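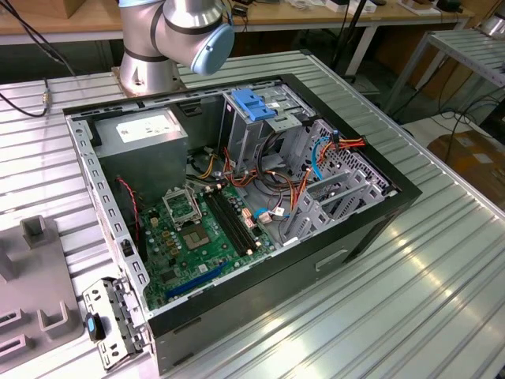 Niltdale Members' Forum » Workshop Practice » Can machines take on bench work yet?

Baird_Stores
Members are invited to state whether computer repair could now be assigned to a machine. Our depot handles 20 towers a month.

B. Rugemalira
In my view it could not. Seating a processor demands a light touch, and loose cables defeat most arms.

siron12
I must disagree. Screws and covers are well within reach today.

B. Rugemalira
Covers, agreed. I would still keep the socket for trained staff.

Baird_Stores
Noted. The matter will be raised again in May.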